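Annick Texier had sold rowing machines for Pluvden for three years before she sat on one for longer than it took to show the resistance dial. She was put on the demonstration floor because she could talk and stand at the same time. The rowing was left to a man called Baudry, who had rowed at college and still had the shoulders.

The machine was the Dastard. It had been named by somebody in another country who had run two words together and liked the result. Customers laughed at it, then asked the price. The price was £2865, and after that there was the membership, which was £40 a month and gave you the classes. Without the classes the screen showed a picture of a lake.

"Can I just have the lake?" people asked.

"You can," Annick said. "Most people want the classes in the end."

She had said this so often that she had stopped wondering if it was true. In May the manager called her into the back office and told her Baudry had gone to Sastard, who made a cheaper machine with a fan in it.

"He might have said something," Annick said.

"He said it to me. I'm asking if you'd do the rowing until we find somebody."

"I don't row."

"You've watched him do it every day. Legs, back, arms. Then the other way round."

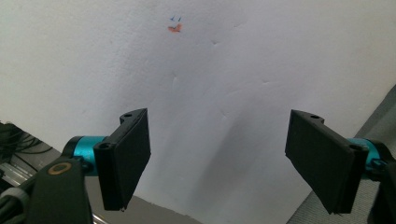

*The white wall*

She practised after closing, with her face to the wall so that she would not have to see herself in the window. The first evening she did four minutes. The handle was harder to pull than it looked when Baudry pulled it, and the seat ran forward faster than she was ready for and knocked her heels. She tried one of the classes. A woman with very good teeth told her she was already winning. Annick turned the sound off and put the lake on.

She liked the lake. It went slowly from left to right and every so often a bird crossed it. By the end of the second week she could do 20 minutes and hold a conversation, or at least say the things about the frame and the warranty. She sold two machines in one afternoon to a couple who were not speaking to each other and wanted one each.

The manager was pleased. He did not mention finding anybody else, and she did not ask him. Her pay stayed where it was. She bought better shoes with her own money and kept the receipt in case.

Baudry came in once, in a Sastard jacket, and stood by the door with his hands in the pockets.

"You're pulling too early," he said. "Wait till your legs are nearly down."

She waited till her legs were nearly down. It was easier.

"You should come over to us," he said. "No membership. They pay it once and that's it."

"What do they look at?"

"There's a little box with the distance on it."

"No lake?"

"No," said Baudry. "There's no lake."

She said she would think about it, and did, on the bus, as far as the hospital. Then a woman with a pushchair got on and Annick had to move down.
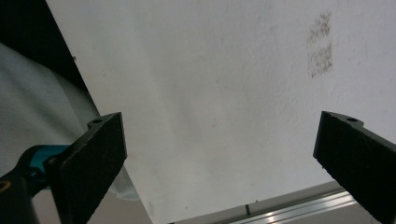
BAUDRY'S FLAT, January 15, 2023

The letter from Pluvden had come to everybody on the same morning. The shops were to close and the machines would be sold online. Members would keep their classes. There was nothing in the letter about the lake, and Annick had read it twice to be sure.

"I can ask at our place," Baudry said. He was looking in the cupboard for a second mug. "They're always short of people who can row and talk."

"Can I bring a machine?"

"To Sastard? No."

"I meant home. They're letting staff have the floor ones for half."

He found the mug and rinsed it. "Where would you put it?"

She had thought of the bedroom, with the bed pushed over to the window side. She had measured it with her feet, heel to toe, and it would go in if the door was left open.

"And you'd still pay every month?" he said.

"Only if I want the classes."

"Most people want the classes in the end," said Baudry, in her voice, and she threw the tea towel at him. He put it back on its hook and asked if she took sugar, and she said she did, one, and went to look for her coat, where she had left the form.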